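Search this site
Ask

What counts as a spaghetti western?

Dinesh Matubbar, 9 Jun 2022

I have to write a short paper on one. Does it have to be shot in Italy, or is an Italian director enough?

Altby
Director and money, mostly. A lot of them were filmed in Spain.

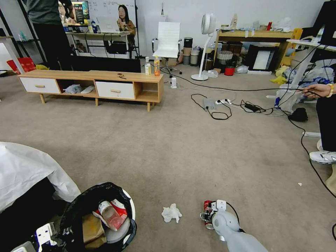
Check with your teacher if yours was a co-production. Mine took 2 points off.

Cassim
any western thats dubbed i think

Recent
Best western scores
Is 544 words too short for a film review?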